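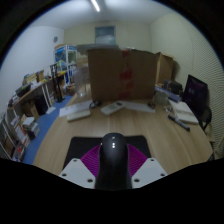
Ribbed fin fingers on a hand-held gripper: worth swapping for flat pads?

Posted in Grippers and End Effectors

We have two hand-held grippers at work that we use to record pick and place demos on a table. Both came with soft fin fingers, the kind that spread in a V and wrap a little when they close on something. The mount is a plain plate with screw holes on each side, so changing fingers is a ten minute job, and I've been told by three different people in the last month that I should change them.

The suggestion on the table is a set of flat rubber pads from Bruneck. The sales page says they give "up to 38 percent better retention on mixed goods." I have no idea what mixed goods means. I wrote to ask and got the same page back as a PDF.

What we pick up is ordinary office stuff. Remote controls, marker pens, small boxes, pads of paper, now and then a loose sheet. No food, nothing wet, nothing heavier than a paperback. The fins do fine on boxes. They're so-so on a marker lying flat, and on a single sheet of paper they are close to useless unless the sheet hangs off the edge of something.

I ran a short test of my own. One person, one table, same set of things each time, 633 grasps with the fins over two afternoons. I don't have the pads yet so I can't give you the other half. Most of the misses were on the marker, and most of those were the marker rolling before the fingers got under it. I am not convinced that a different finger fixes a rolling marker.

Two more things that may matter. The camera sits on the tool and has a very wide lens, so the fingers are always in view, and whatever I put on there will be in every recording from then on. And we already have a good pile of recordings made with the fins.

So: has anybody here run both, on the same objects, and written down what happened? I'm less interested in which one people like. I've had plenty of that already.

Posted by benchdrift

thirdshelf wrote:

I ran both last July, on a cheaper hand-held tool than yours by the sound of it, though the finger mount was much the same idea. 2000 grasps in total, half on each finger type, two people taking turns. Take this for what it is. It's one lab and one set of clutter, and we stopped when we got bored of it.

Boxes and anything with two parallel sides: no difference worth talking about. If you can get either finger around a box, you can lift the box.

Remote controls: the fins did a bit better when the remote was lying at an angle to the fingers, because they give, and the remote turns itself into line as you close. The pads wanted you to line up first. An experienced person does that without thinking. Our second person had never used the tool before and missed a lot with the pads on the first day, and hardly at all on the second. So if anyone shows you a number for pads against fins, ask who was holding the tool and how long they'd been at it. I have never seen a sales page say.

Markers: the pads won, but not by what we expected, and only after we put a mat down. On bare wood the marker rolled away from both. On a rubber mat it stayed put for both. The mat was worth more than the fingers, and it cost less than the shipping on the pads. You might try that before you order anything. Any thin mat with some grip will do, but check that it lies flat at the corners, as ours curled and the fingertips kept catching on it.

Paper: forget it. A flat sheet on a flat table is a bad job for any two-finger tool. We got it now and then with the pads by pushing the sheet until it buckled and pinching the buckle. It looks great in a video. I wouldn't plan anything around it.

Where the fins did lose, and I don't see this mentioned much, was on closing force. They bend, so the reading you get for how far the tool has closed doesn't tell you a lot about how hard you're squeezing. With the pads, closed is closed. If all you do with the recordings is play back positions, you can live with that. If you want to learn anything about force from them, I'd be careful, and I'd be careful about anybody who says they already have.

Wear: our fins still looked fine at the end. One of the pads started to peel at a corner. That's one pad, so don't read much into it.

On the wide lens, yes, the fingers are in view all the time, and the color matters more than you'd guess. We had bright fins and dark pads. The dark pads over a dark mat were hard to pick out in the recordings, for me as well as for the software. If you do go for pads, ask whether they come in a color, or cut a strip of tape for the back of each one. Bright plastic looks silly on the bench, but you can always find it on screen.

loopcable wrote:

just get the pads. fins are for fruit. we switched everything over to Bruneck pads and never looked back, way more solid feel

benchdrift wrote:

Thanks, but "solid feel" is more or less what the sales page says too. Did you log anything before and after?

loopcable wrote:

no but you can tell

gravelport wrote:

I'd come at this from the other end and ask what the recordings are for. You say you already have a pile of them made with the fins. If those are going to train something, then the fingers are part of the data. Change them and you have two sets that don't quite match, both in how they look to the camera and in how things move once they're gripped.

We went through this with a Vavoleck arm. The hand-held tool had one kind of finger and the arm had another, and we were assured it wouldn't matter. We had 2914 recordings by then. The arm would come down on a box nicely and stop a little short every time, as the hand-held fingers had been longer. We spent a good while blaming the controller, then the camera calibration, and I think we even opened a ticket with Shaikh about the lens. In the end we printed a longer mount for the arm. That took an afternoon.

So before you buy, find out what's going on the arm, if there is an arm. Whatever goes there should go on both hand-held tools, and then leave it alone. I would take a middling finger that matches everywhere over a better one that's only on half the gear. If there isn't an arm yet and there's no date for one, I'd keep the fins and spend the money on something else.

One point where I don't agree with thirdshelf. I wouldn't put a mat down just to get the miss rate lower. If the thing will end up working on bare tables, then a marker that rolls is what it will meet, and you want some of that recorded. Mat for half, bare wood for half, and write down which is which. I'd also keep the misses. People throw them out and then wonder why the arm has no idea what to do after one.

As for the 38 percent, "up to" is doing all the work there. It could be one object on one good day. I've asked two other makers for the test behind a figure like that. Bolora sent a proper write-up, and it turned out they had tested with the tool clamped to a bench and the object handed to it. Fair enough as a test of rubber. It says very little about a person waving the tool over a cluttered table. The other one never wrote back.

thirdshelf wrote:

Fair point on the mat. We only cared about comparing fingers, so we wanted the table out of it. For training I'd do it gravelport's way.

benchdrift wrote:

Good answers, thank you both. There is an arm planned, and I've now asked which fingers it ships with, which I should have done first. Nobody in the room knew.

I'm going to hold off on the pads. Next step is the same set of objects with the fins again, half on a mat and half on the wood, and this time I'll have someone new to the tool do part of it so I can see how much of my miss rate is me. I'll also go back through the first 633 and mark which misses were rolling and which were slips, as I only kept a rough tally the first time and I don't trust it.

If somebody has a test of pads against fins with the raw counts, I'd still like to see it. A spreadsheet is fine. Leaving this open for now.

gravelport wrote:

Measure the finger length from the mounting screws to the tip while you've got the tool on the bench, and write it on the plate. You'll want it when the arm turns up.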